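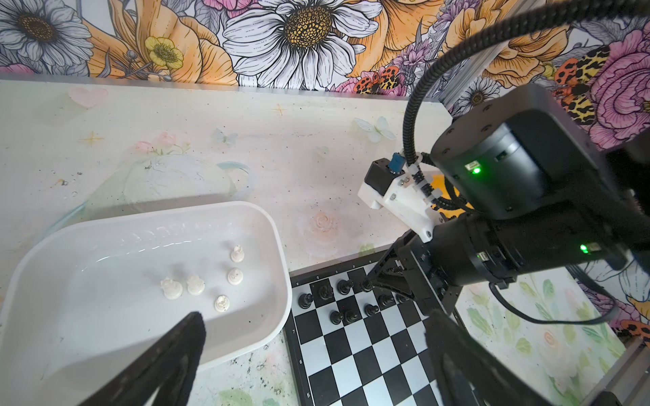 Figure 1. Far-side pieces during a trial, seen from the wrist camera of one arm, with the gripper of the other reaching down to the board.

3. Cell Construction and Calibration

3.1 Enclosure and layout

The cell was built on a bench in the Pusten shared workshop, where floor space is assigned by the bench and tools are kept in common. Two arms face each other across a standard chessboard. The side trays hold pieces that are off the board: a white tray on the left and a yellow one on the right. Corner posts and the front rail are aluminum extrusion, and both base plates are bolted to the front rail.

The walls and the mat carry printed floral patterns. A plain background gave piece detections that were too easy and did not carry over to other benches, so the printed panels were kept for all trials reported in this section.

3.2 Wrist camera

Each arm carries its camera close to the gripper. The mount on the arm visible in Figure 1 is a white 3D-printed part held with silver screws. Mounts were redesigned twice, as the first version flexed when the cable conduit pulled on it during fast moves.

The main drawback of this placement is perspective. Tall pieces appear to lean, and the top of a king or queen can fall over a neighboring square in the image (Figure 2). We therefore assign a piece to a square by its base. When the base is hidden, the arm moves to a second viewpoint before grasping.
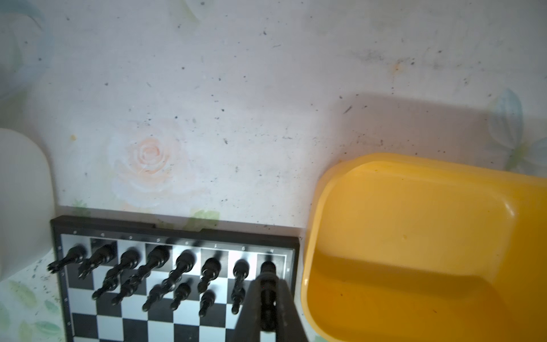

Figure 2. Back-rank pieces at a steep viewing angle. The gripper fingers are at the rightmost piece.

Corner squares next to a tray are a separate problem. The gap between the board and the yellow tray is narrow, and an opened finger can touch the tray rim on approach. Rotating the wrist before descent removed most of these contacts – the rest were traced to trays that had shifted between trials.

3.3 Tray registration

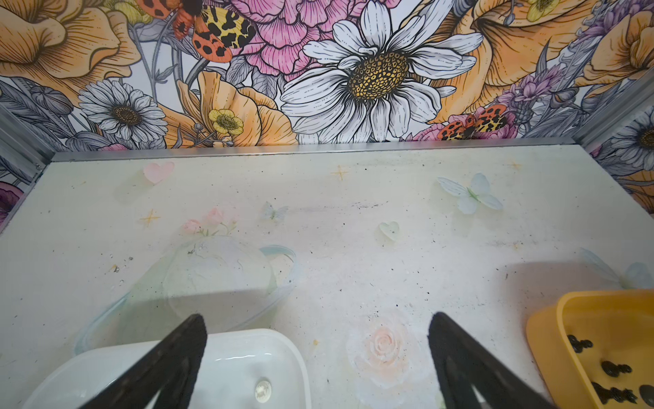 Treradell Bench Robotics Group, Pusten Shared Workshop

Tray position is estimated at the start of each trial from a view with the fingers open and the board out of the image. The orange-yellow walls are easy to segment by color. Clear items are much harder: the rim of the transparent bowl on the left of the work surface is the only part that our edge detector finds with any consistency, and it is treated as a keep-out zone entered by hand.

The calibration set contains 783 wrist images, of which 227 were labeled by Misaki Tsuchiya and used to fit the tray model. The remainder were used for checking. Dark pieces lying close together in a tray were often merged into one region, so tray picks use a shallow first grasp and a second image.

3.4 Trial procedure

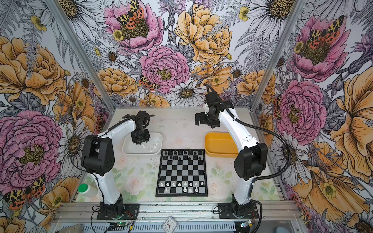 Piroska Kun, lead author and workshop member

Each trial starts with both arms clear of the board. Only one arm may enter the space above the board at a time; the other may work over its own tray. This rule is enforced in the Momerance scheduler by a single lock, with a timeout of 10 seconds. A small analog clock stands at the front of the cell as a visual check on the fixed camera's timestamps. The control boards are mounted below the front rail, where their indicator lights can be read without opening the cell.

A session consisted of up to 40 trials, after which the mounts were checked for play and the tray model was fitted again. Wrist and fixed camera streams were stored separately and aligned offline. Grasp results by piece type are given in Section 4.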